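Search this site
Search

Mon 27 May

Export desk, workshop notebook. Linnea writing.

Spent the morning on the sample shipment for Howlader. They want the shelf-stable sauces in two pack sizes before they commit to a first order, and their broker says the labels have to carry the importer's address in print, no stickers. Our current run has stickers. Brayan is asking the printer for a short run of 570 with the address set in the lower panel. Quote should be back tomorrow.

HS code for the pepper paste is still open. I had it under sauces and preparations, Consuelo thinks the broker will push it to prepared vegetables. The duty is different enough to matter for the landed price. She is writing to the broker with the full ingredient list and we hold the price sheet until there is an answer.
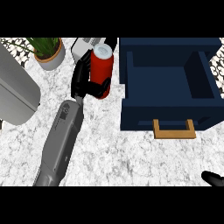
Freight: Anden quoted 995 for the consolidated pallet, port to port, good for two weeks. Insurance is extra. Ruken has not replied. If they stay quiet through Wednesday I'll book with Anden and stop chasing.

Grant paperwork. We can claim back part of the trade show booth and the translated catalog, but only costs dated after approval. The first catalog invoice from Proltum is dated before it, so that one comes out of our own budget. I moved it to the other tab in the sheet. Please don't move it back.

Hendrik went over the payment terms. He wants half on order and the rest against copy documents for the first two shipments, then we can talk about open account. Howlader asked for 60 days. Too long for us at this size. He'll offer 30 from the third order on.

Shelf life test: 8 jars pulled from the warm cabinet, lids fine, color a bit darker than the control on the mild one. Teófilo logged the pH readings in the green binder. Next pull in June.

To do
- certificate of origin, find out if the chamber still wants the paper form
- 4 cartons to drop test, double wall
- ask Brayan for the pallet height with the new cartons
- catalog page 6, net weight is wrong in the Spanish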